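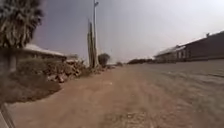
By Sarita Chauhan | Local News | October 12, 2018

Undale's dirt roads will be paved by next summer, the district council said this week. Residents may recall hearing the same thing in July, when the finish date was spring.

The plan covers 15 miles of unpaved road on the east side and would be carried out by Pukudero, a contractor that has not worked in the district before. The council says the new surface will last 30 years. Asked how it got that number, a council spokesman, Bogdan Radu, said it came from the contractor.

Pukudero did not return two calls. Its bid, which the council released on request, runs to 2 pages and says little about drainage. That matters on the east side, where heavy rain cuts ruts into the dirt and leaves them there for months.

"They can put down whatever they like on top," said Pramila Kanaujia, who drives a delivery van on the route. "If the water has no place to go, it will come up through the cracks in a couple of years."

Older paving in the area gives her some support. It has cracked in places, and the council has no money set aside this year to fix it.

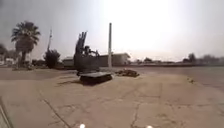 Who pays

More than 330 households would see a yearly road charge added to their tax bill. The council calls the charge temporary but has not given an end date. Radu said one would be set "once costs are known," though the council has already described the project as fully costed.

Madhu Rastogi, the only member to vote against the plan, asked for a soil survey before any contract is signed. Her motion failed without debate. The contract is due to be signed later this month, and the council says it will publish a work schedule after that.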